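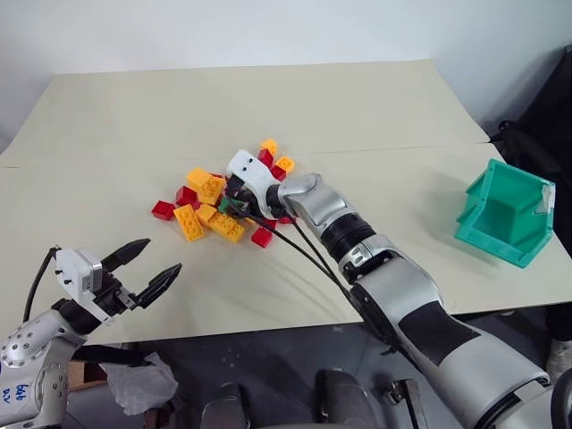

Toy building block

A toy building block is a small moulded or cut piece made to be joined to or stacked on others of its kind. The term is used loosely for plain cubes, but in most catalogues it means the interlocking type, which has raised studs on the upper face and a hollow underside that grips the studs of the block beneath. Blocks are sold in sets or loose by weight, and are used in homes, child care centres, schools and waiting rooms.

Construction

Interlocking blocks are usually injection moulded. The grip between two blocks, known in the trade as clutch, depends on a slight interference between the studs and the inner walls or tubes of the block above. Too little clutch and a tall model falls apart when moved; too much and a young child can't separate the pieces. Clutch weakens with wear, and blocks left in strong sun can become brittle.

Block size is given by the number of studs along each side. The 2 by 2 block is the smallest square size in many ranges with more than one row of studs. Larger blocks for toddlers have wider studs and rounded corners, and don't always fit the smaller ranges.

Colour

Yellow, red and green are common in basic sets, often with blue and white. Shades vary between makers and between production runs, so a mixed collection may hold yellows that range from lemon to nearly orange. Some early learning programs use colour as the first sorting rule, ahead of size or shape.

Ranges

The Lykkegaard range, introduced in 2000, was sold in bags with no printed model plans. Its standard bag held 13 shapes. The Fidness range uses a larger stud and is aimed at children under school age. The two can't be joined directly, although an adapter plate was offered for a time through the Jurnville mail-order catalogue.

Storage

Loose blocks are normally kept in open bins, tubs with lids, drawstring bags or shallow drawers. An open bin gives quick access and can be filled by hand in a few scoops, but small pieces settle to the bottom. Shallow drawers make single pieces easier to find and take up more shelf space. Drawstring mats, which open flat as a play surface and close into a sack, combine both uses.

Sorting by shape is generally faster to search than sorting by colour, as a red piece is hard to pick out among other red pieces. The Rellside toy library sorts large collections by shape and leaves small ones mixed.

Cleaning

Plastic blocks can be washed in warm water with mild dish soap, rinsed in a colander and air dried on a towel with the studs facing up, then turned to drain the underside. Dishwashers and clothes dryers may warp thin pieces. Blocks with printed faces or electrical parts are wiped with a damp cloth.

See also

Construction set
Stacking toy
Toy library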